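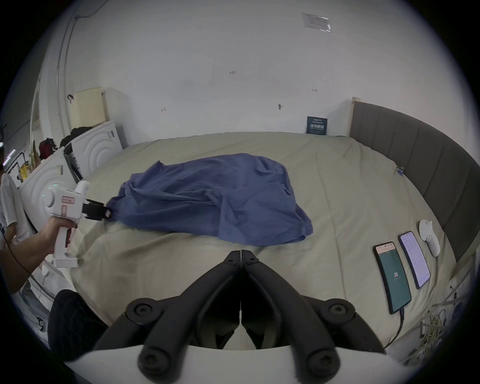 Frans Hermans replied first and said to quit ironing altogether: a shirt folded flat on the bed within a few minutes of leaving the dryer won't need it. Plenty of people agreed with him, so his full reply is further down.

Folding T-shirts on the bed without the wrinkles?
Posted by Achari, 11th August

Hi all! I finally have a proper folding routine and I love it, but my shirts still come out of the drawer looking slept in. I dump each one on the bed, shake it a bit and fold in thirds. The thin blue cotton ones are the worst. The bed is the only big surface I have (no table, tiny kitchen). Is a soft mattress just a bad place to fold? And do you start from the collar or the hem?

93 views

Frans Hermans
The bed is a great place to fold! I've done all of mine there since May. Find the two shoulder seams first, pinch one in each hand, and give the shirt one good snap in the air before it touches the bed. Lay it face down with the collar away from you. Then smooth from the middle out to the sides with flat hands. 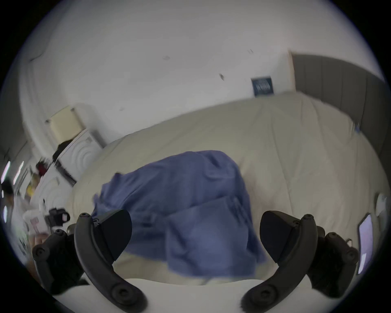
After that, bring one side in to the middle of the collar, fold the sleeve back on itself, and do the same on the other side. Last, fold the hem up to just below the collar, and then in half again. Go gently on thin cotton, it remembers every crease you press into it. I was so happy the first time I opened the drawer and could wear the top one straight away!

Also, don't pack the drawer tight. Mine stand on edge with room for a hand.

Urnis
just roll them. takes two seconds

Brivitz
Rolling is fine for gym stuff, but I'm with Frans on the good ones. One thing to add: pull the bedding tight before you start. A puffy cover lets the cloth sink in, and you end up folding the dips right into the shirt. I fold back my duvet and work on the sheet, and what a difference!
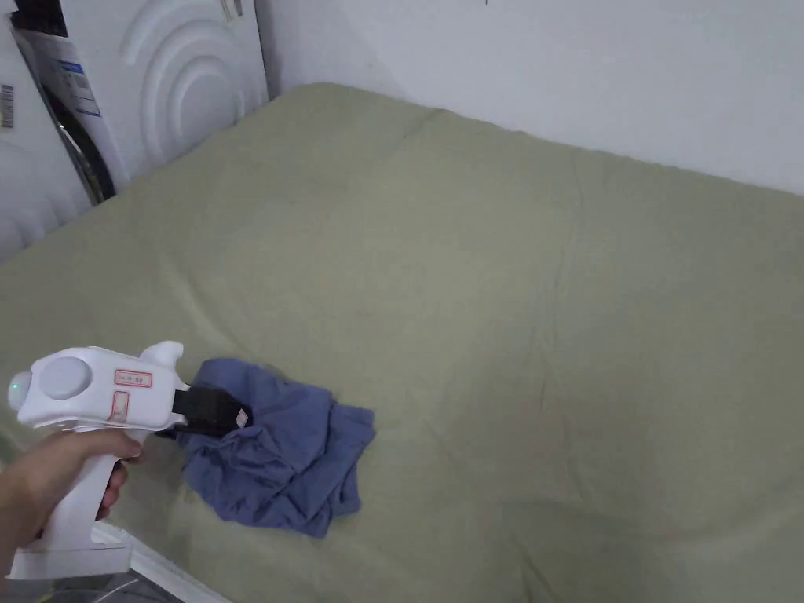 If a shirt has already dried in a ball, mist it lightly with water, smooth it out by hand and leave it flat until it's completely dry. Then fold. And for collar or hem, I always start from the collar end, the seams there hold their shape and everything else lines up from them. Try it on your worst blue one and let us know how it goes!

44 people found this helpful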